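Features > Workshop > Automation

Putting the lid on: Svenja Eberhard on what robot arms can and can't do at the bench

Svenja Eberhard has spent most of her working life on packing and assembly lines, first at Lehner and now at Cusar, where she tests robot arms on jobs that are still done by hand. We asked her which of those jobs she would give to a machine today. 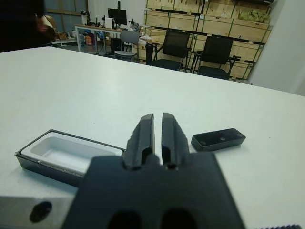

"Very few of the ones people ask me about," she said. "They ask about folding shirts and loading dishwashers. I would be content with a lid going on a box every time."

Closing a box is harder than it sounds. A person feels the edge catch, tilts the part slightly and presses. An arm with two fingers has to get most of that from position alone. Eberhard's usual trial is 40 attempts, with the parts set down at a different angle each time. On the last run she was prepared to talk about, the arm closed the box in 19 of them.

"Picking up was fine. Nearly all the failures came in the final 3 mm. The lid sits on the rim, the arm believes it is finished, and it lets go."

Thin, flat parts are a separate difficulty. If a part lies flush with the table there is little for the fingers to get under, and a hard squeeze sends it sliding. Her colleague Ashraf Erraji has tried several fingertip surfaces. Rougher ones hold better but mark painted parts, so the choice depends on the customer.

Speed is the other objection. Eberhard puts a practised worker at 12 lids in the time the arm needs for one. She does not expect that gap to close soon, though she thinks it matters less on a night shift.

Cusar's arms run on Vostolix, a control package that learns from recorded demonstrations. Erraji does most of the demonstrating. "If I hesitate before I let go, it hesitates as well," he said. "We had to throw out a whole afternoon of mine in November."

Asked about the home, Eberhard was brief. A factory can fix the height of the table and the type of box. A kitchen changes daily, and the owner will not call an engineer over a dropped cup. She would consider a machine that cleared a table of known crockery. Laundry she would leave alone.

Her next trial uses the same box with a tighter lid.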